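I came to Purik in June to look after one cell. The company, Salitell, gave me a key, a gray jacket and a notebook which the technician before me had filled almost to the last page. I never met this person. The handwriting was small and leaned to the left.

On the first page was written: "The left arm is the older one in its manners. Be patient with it."

I did not understand this. Both arms came from Kwiatkowski in the same delivery, and the papers said they were equal. But I started each shift as the notebook told me. I wiped the rails. I checked the zip ties on the side basket. I pulled softly at the big cables, because a cable which rubs will one day stop the whole work. Then I ran both wrists at 100 percent of their range, slowly, and listened.

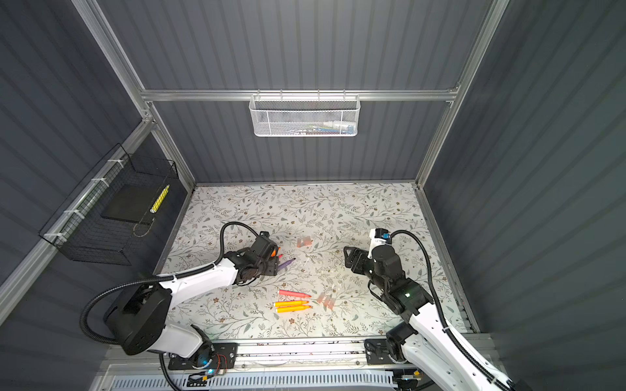
*The cell at Purik, with the markers on the flowered surface.*

The left one made a sound. It was a very small click, like a person who closes a purse in another room. It came only when the wrist turned inward with a marker in the fingers. With the fingers empty there was no click.

I wrote to Clullell, where they sell the spare parts, and they answered that I should replace the wrist motor. The price was 864, without the shipping. I put the letter inside the notebook and did not show it to my manager that day.

In the evening the hall was quiet and I could hear the rain on the roof. I read the notebook again from the beginning. Page after page there were times and numbers, and between them short remarks. "Orange rolls more than pink." "Do not change the cloth, the arms are used to it." Near the end I found one line with two strokes under it: "Click in left wrist. It is the bracket, it is always the bracket. A quarter turn."

I switched off the power, waited for the lights to go out, and took the 2 mm key from my pocket. The screw at the camera bracket moved under my hand. I gave it a quarter turn and a little more, and then I was afraid of the little more and took it back.

I started the cell again and let the left arm take a marker.
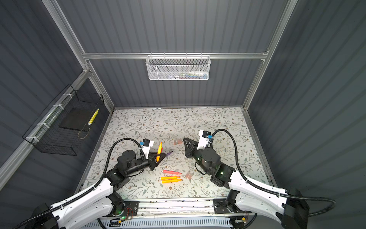 *Left arm with the orange-yellow marker, right arm open.*

I put my ear as close as the safety rule permits. The motor hummed and the wrist turned inward. I asked it to do the same movement 100 times, and I stayed for all of them, with my coat on.

After this I made tea. There was half a page left in the notebook. I wrote the time and "left wrist, bracket, a quarter turn," and my letters, I noticed, were also leaning to the left.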